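**Small parts organizer: how do I stop things from moving between the compartments?**

posted by tinbutton, 2025-12-31

Hello everybody. I bought a flat organizer box from the Tanabe shop in August for my beads and small screws. It is gray plastic, half see-through, with dividers inside. I like it very much when it lies on the table. But I carry it in my bag to my mother's apartment, and when I open it there the smallest beads have gone under the lid into the neighbor compartment. 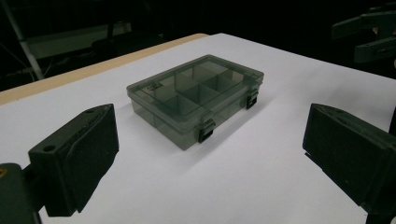
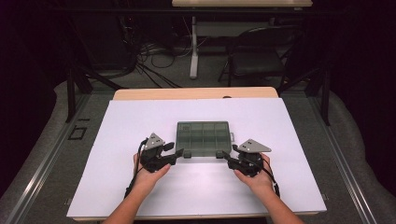
**Ulport_mending**: Is the lid flat inside, or does it have small ridges? This makes the whole difference. If it is flat, the dividers only touch it and there is always a thin gap. I had the same trouble with a Lurosance box of 14 compartments. What I did: I cut a sheet of thin craft foam, 2 mm, to the inside size of the lid and laid it over the dividers before closing. The foam presses down on every wall and the beads stay. Do not glue it in the first week, because you may want to cut it again. If the latches become hard to close, your foam is too thick — take a thinner one and do not force them.

For the very small beads I still use little zip bags inside the compartment. It is slower to open, but I have 3000 seed beads in one color and I do not want to sort them a second time.

**graybox2732**: just carry it flat

**Loststead**: Flat is good advice, but in a shoulder bag it is not so easy. I put a wide rubber band around the middle of mine, between the latches, and this helps a little because the lid cannot bend up there. Also check if your dividers can be taken out. In my box one of them was not pushed down fully, and I blamed the lid for months.

**tinbutton**: Thank you all. The lid is flat inside, I checked with my finger. I have bought the foam and will cut it this evening. For the screws I think I will leave it how it is, they are too big to pass anyway.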